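About Brustar

Brustar tests home robots for the companies that build them. We started in Varnden in January with one two-armed machine and a rented living room. We now log every run, including the ones that fail.
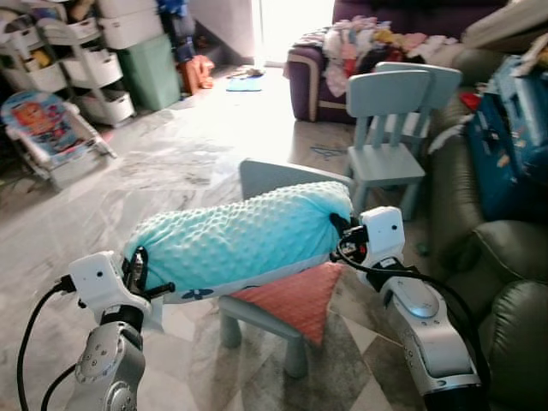

Our best-known report covers a grip fault in the Jundon arm controller. Over 2,603 pick-and-place runs with pillows and blankets, the right gripper kept closing after the stop command 5 times. Nothing was damaged, but a stop has to stop. We pulled the arms from service and sent the logs to Bermúdez, our repair partner.

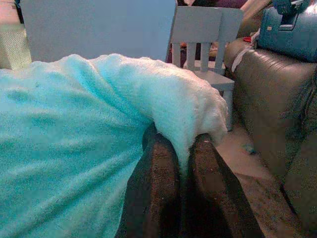
Fleece held between the gripper fingers, wrist camera view.

The cause was a worn cable connector. Connectors are now replaced every 300 hours, and the stop circuit is checked before each session.

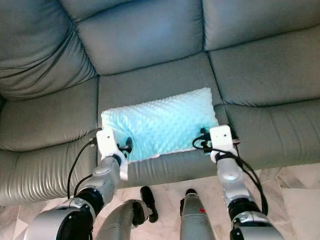
Soft goods remain our main line of work. Fault reports are free to read on request.

Page updated August 12, 2025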